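Flirkoma Impulse Response Set, README
Release notes and data card, October 2019

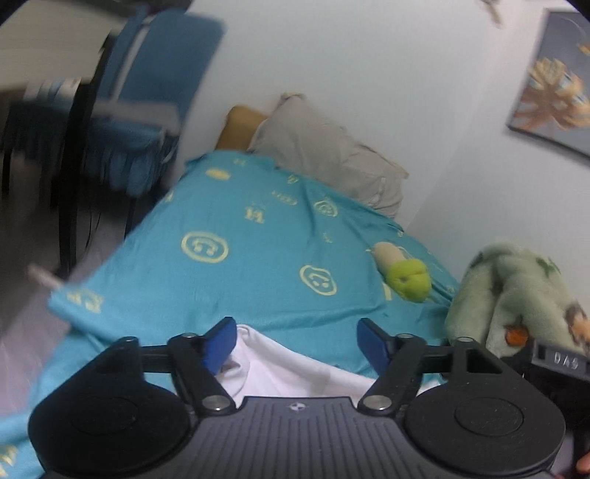 Corner of a room, bed with teal sheet.

Overview

Flirkoma is a set of 1,000 impulse responses for use with convolution reverb plugins and hardware that can load user files. The set covers small rooms, stairwells, plate and spring units, and one large hall. All files are mono or true stereo. No file has been limited or compressed.

Contents

/rooms - small and medium rooms, close and far mic positions
/stairs - stairwells, measured from the bottom landing
/plates - the Tranetti plate, all damper settings
/springs - spring tanks, clean and driven
/hall - Makokha hall, stalls and balcony
/docs - this file, the index and the license

File format

WAV, 24-bit, 48 kHz. Stereo files are interleaved. True stereo responses come as two stereo files ending in _L and _R. Load both, or the image will collapse toward one side. Some older hardware loaders read only 16-bit files. Convert with dither before loading.

File names follow this pattern:

space_source_mic_distance_take.wav

Distance is in centimeters. Plates and springs have no distance field. The index file lists every name with its decay time, measured as RT60, and its peak level.

Measurement

Each response was made with a sine sweep from 20 Hz to 20 kHz lasting 17 seconds. Sweeps were played three times per position and averaged before deconvolution. Takes with traffic noise or door slams were dropped and run again. The Trevton speaker used as the source rolls off below 60 Hz, and no correction was applied for this. Users who want more low end should shelf it up after the reverb, at the return.

The plate and spring units were driven directly from the interface output, so the speaker roll-off does not apply to them.

Levels and timing

Peaks are normalized to -3 dBFS within each folder, with one gain value per folder. Level differences between near and far positions are kept. Direct sound is left in for rooms and stairs and removed for the hall. Pre-delay is trimmed to the first arrival in all folders except /hall, where it is left as measured.

Known problems

- Far positions in /stairs have a faint hum at 60 Hz and its harmonics.
- Driven springs are not linear. The responses hold the tone at one drive level only.
- The balcony files in /hall have a noise floor high enough to hear on long tails. A fade is suggested.

Changes

The January release had the left and right channels swapped in /plates. This is fixed. File names did not change, so delete the old folder before copying the new one.

License

Free for use in music, film and game audio, paid or unpaid. Do not resell or repack the files as a sample library. Credit is welcome but not required.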